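Journal > Rainwater > June

Entries Tank log Parts Contact

Wednesday, 6:40 a.m. Tank at 1372 liters, up 26 since yesterday. Light rain overnight, stopped before I went out. The first-flush diverter drained fully. Drew the weekly sample from the lower tap and let it settle before reading turbidity.

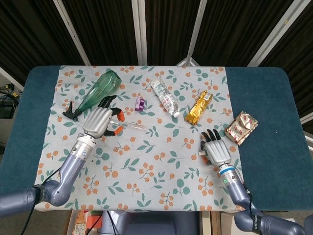
How long should a sample settle before it is read? Mine stands for 35 minutes with the cap on, out of direct sun. Shorter times gave me readings that drifted.

Turbidity was the same as last week. pH slightly low, which matches the new section of roof on the Mimville side. Raffaele Negri thinks the limestone chips in the Guerra filter are spent and wants them replaced now. I will run one more week first, then change them and compare.

Replaced the inlet screen. The old one was a 200 micron mesh and clogged with pollen twice this month. The Gruvex coupling still weeps at the thread under full head. Retaped it, no change. Ordered a new washer.

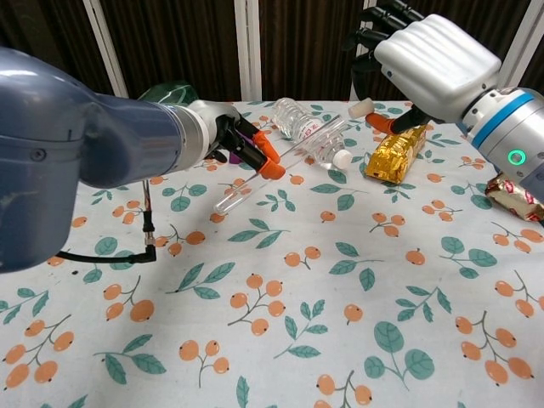
Photo: R. Negri / Raltonach

Evening: washer has not shipped. Put a bucket under the coupling and marked the level on the side with tape. Will read it before breakfast.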